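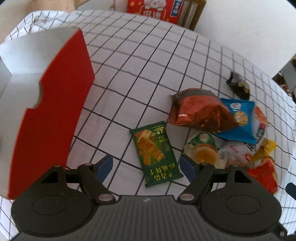 Can you still return opened snacks at Galora without a receipt?

Store credit only, and they want most of the packet left.

**pellmell_k**
ok so that's what the sign says at mine. But the girl at the register told me no food returns at all, opened or not. Bought a bag of Benkirane almonds, stale as cardboard, took it back the same afternoon. She pointed at the manager, manager pointed at the sign. Left with the almonds. Anyone had better luck??

**dustmop**
Depends on the store. Mine took back a jar of Flosico olives with a bad lid, no fuss. Had the reciept tho.

**pellmell_k**
no receipt for me, paid cash, tossed it in the parking lot trash like a fool

**quarterpast9**
You ate some, you keep it. Sorry. Been on the other side of that counter and people bring back empty bags wanting full price. One lady, nothing in there but crumbs and a twist tie.

**dustmop**
> You ate some, you keep it

how else do you find out it's stale?? You can't sniff through the bag

**quarterpast9**
Check the date. Squeeze the bag.

**hollowreed**
Date means nothing on nuts if they sat in a hot stockroom. I got 2 bags of the Benkirane ones back in July, same date on both, one fine and one tasted like paint. Wrote to the company instead of the store – got a coupon in the mail. Took forever but it was for a full bag.

**pellmell_k**
wait you wrote to them? like email?

**hollowreed**
Form on their site. Need the lot number off the back seam so don't throw the bag out. They asked for a picture of it too.

**saltine_rob3**
Grekance is way better about this. No receipt, no questions under 7 bucks. Only reason I still drive out there.

**quarterpast9**
Not anymore. They changed it in the spring, it's 3 no-receipt returns a year and they look up your phone number. My brother in law hit the limit already

**saltine_rob3**
news to me, did one last month and nobody asked for a phone number

**quarterpast9**
Then your cashier was being nice. It's posted by the carts.

**saltine_rob3**
Mine has no sign by the carts. Maybe it's just your location, they don't all run the same

**dustmop**
Whole thing is silly over a snack anyway. I'd spend more on gas than the credit is worth. If it's 50 bucks of meat then yeah I'm going back and I'm going to be loud.

**hollowreed**
Cheap stuff adds up. Also if everyone shrugs they keep stocking old bags.

**pellmell_k**
found the bag, lot number is half rubbed off but I can read most of it. Filling out the form now. will post if they send anything

**hollowreed**
Put the store address in the comments box, there's no field for it. They wrote back asking for mine and that added another week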